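공개 시연일 자주 묻는 질문

최종 수정: 2021년 8월 11일

Cesero 조작연구실의 공개 시연일에 오시는 분들이 메일로 많이 물어보신 내용을 모았습니다. 답이 없는 질문은 안내 데스크나 접수 메일로 보내 주십시오.

누가 참가할 수 있습니까?
개인과 단체 모두 신청할 수 있습니다. 초등학생은 보호자와 함께 입장해야 합니다. 로봇 관련 지식은 필요하지 않습니다.

참가비가 있습니까?
없습니다. 주차는 Mikkelsen관 지하 주차장을 이용하시고, 차량 번호는 신청서에 적어 주십시오. 현장 등록은 받지 않습니다.

신청은 어떻게 합니까?
홈페이지 신청서를 작성하면 접수 번호가 문자로 발송됩니다. 정원은 하루 500명이며, 정원이 차면 대기자로 등록됩니다. 지난 4월 행사에는 신청이 1498건 들어와 대기 순번이 길었습니다. 못 오시게 되면 신청서 화면에서 취소해 주십시오.

시연은 몇 번 진행됩니까?
하루 3회입니다. 내용은 매회 같습니다. 한 회는 설명, 시연, 질의응답 순서로 이어지고, 시작 후에는 다음 회차로 안내해 드립니다.

시연에서는 무엇을 보게 됩니까?
손에 쥐고 쓰는 그리퍼로 탁자 위의 물건을 다루는 작업입니다. 작업자가 양손에 그리퍼를 하나씩 들고 직접 움직입니다. 이렇게 기록한 동작은 나중에 로봇 팔의 학습에 쓰입니다. 탁자에 올리는 물건은 그릇이나 화분처럼 집에서 흔히 보는 것으로 고릅니다.

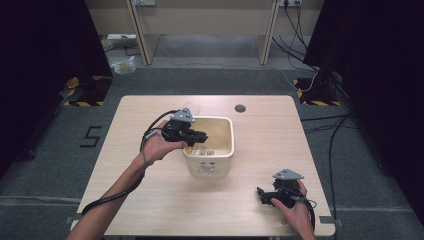 양손에 그리퍼를 든 작업자와 탁자 위의 흰색 사각 도자기 그릇

그리퍼를 직접 잡아 볼 수 있습니까?
시연대의 장비는 만질 수 없습니다. 체험용 그리퍼는 옆방 Norkero실에 따로 있습니다. 시연을 보신 뒤 접수 번호 순서대로 들어가시면 됩니다. 손목이나 손가락을 다치신 분은 관람만 하시기를 권합니다.

두 그리퍼는 왼손용과 오른손용이 다릅니까?
같은 모델입니다. 집게가 마주 보도록 방향만 바꾸어 잡습니다. 처음 잡으면 손목 각도가 어색한데, 담당자가 잡는 법을 알려 드립니다.

로봇 팔이 움직이는 모습도 볼 수 있습니까?
이번 시연에는 포함되지 않습니다. 로봇 팔 시연은 Cudine 과제 발표회에서 진행하며 일정은 별도로 공지합니다.

사진과 영상을 찍어도 됩니까?
사진은 가능합니다. 플래시와 삼각대는 쓸 수 없고, 영상 촬영은 사전에 허가를 받아야 합니다. 바닥의 케이블을 밟거나 넘어가지 마십시오.

설명은 어떤 언어로 합니까?
한국어로 합니다. 마지막 회차에는 Chiharu Arai 연구원이 일본어 질문에도 답합니다. 영어 안내문은 접수대에서 받을 수 있습니다.

시연에서 기록한 데이터를 받을 수 있습니까?
공개 시연일의 기록은 배포하지 않습니다. 연구 목적의 데이터 문의는 소속과 용도를 적어 접수 메일로 보내 주십시오.

휠체어로 관람할 수 있습니까?
가능합니다. 관람석 앞줄에 자리를 마련해 두므로 신청서의 요청란에 표시해 주십시오.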